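Zastus handheld fabric steamer review: three months in, still reaching for the iron

I should say at the start that I never wanted a steamer. Ours came into the house because the old iron had begun spitting brown water onto school shirts, and because every shop page I looked at seemed to think irons were on their way out. The Zastus had plenty of stars next to its name. So did the Javano, which looks like the same body with a different badge and costs a bit more. I went for the cheaper one.

The claims on the box are the usual ones. Ready in seconds, up to 100 shirts an hour (I would like to meet the person who managed that), kind to every fabric, kills whatever it is that lives in curtains. There is a figure of 1585 watts printed on the underside, and I have no quarrel with that part, because it certainly heats up. It was steaming before I had found a hanger.

What it does well: thin things. Viscose blouses, a polyester dress that had been in a suitcase, the lining of a jacket. Hang them on a door, run the head down slowly, pull the cloth tight with your other hand and most of the creases drop out. For a wedding in June I did two outfits in a hotel room and was glad of it. If your wardrobe is mostly floaty, you may well get on with it and can stop reading.

What it does badly is everything I own. Cotton shirts come out looking as though someone has been sitting in them politely. Collars and cuffs stay soft. Linen laughed at it. Denim is worse, as the cloth itself will give a little but the hems and seams are several layers thick and the steam hardly gets into them. The booklet says to "press firmly for heavier fabrics", and pressing firmly with a hot plastic-edged thing in mid-air, against a door with panels in it, is a good way to get lines where you did not have any before.

I tried doing thick things flat on the kitchen table with a towel underneath. It dribbles when tilted. The booklet does mention this, in the small section on page nine, after telling you on page two that it works "at any angle".

The tank is the other grumble. It is sold as large. I measured it with a kitchen jug and got 394 ml to the line, and that lasted me three garments and most of a fourth. Then you stop, let it cool, fill it through a rubber flap that never quite goes back in, and wait again. An ordinary iron with an ordinary tank outlasts it easily.

Weight: fine for the first five minutes. After that your wrist knows about it. My sister has the Ayaaba, which is lighter, but she says hers leaks from the handle, so pick your trouble.

Scale is something the reviews on shop pages skip, I suppose because they are written the day the parcel comes. We have hard water here. By week six the jets had gone white at the edges and it had begun to cough. Vinegar and water sorted it out, though the guarantee says vinegar is not allowed and you should buy their sachets. I did not buy their sachets.

Oh, and the Tudance travel bag that was thrown in free has a drawstring and no lining, so you cannot put the thing away until it is stone cold. It lives on top of the fridge.

Would I buy it again? For the suitcase, perhaps, at half the money. As a replacement for an iron, no. I went back and bought a plain iron, which does a shirt in less time and does not need me to hold my arm in the air. The listing says 1000 happy customers – they may all wear viscose.

Good: heats quickly, decent long cable, fine on thin fabric.
Bad: small tank, drips when tilted, tiring, poor on cotton and linen, hopeless on jeans.
Score: two out of five.

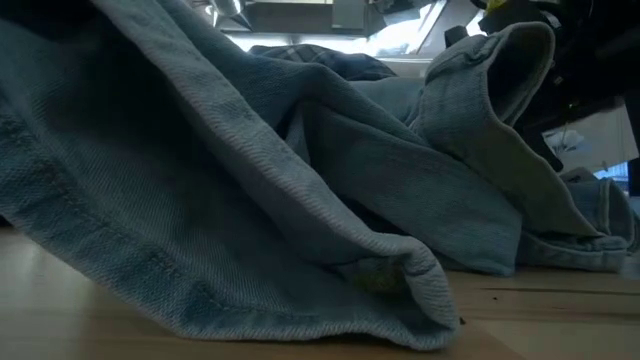
Faded denim with a stitched hem, the sort of cloth a steamer struggles with.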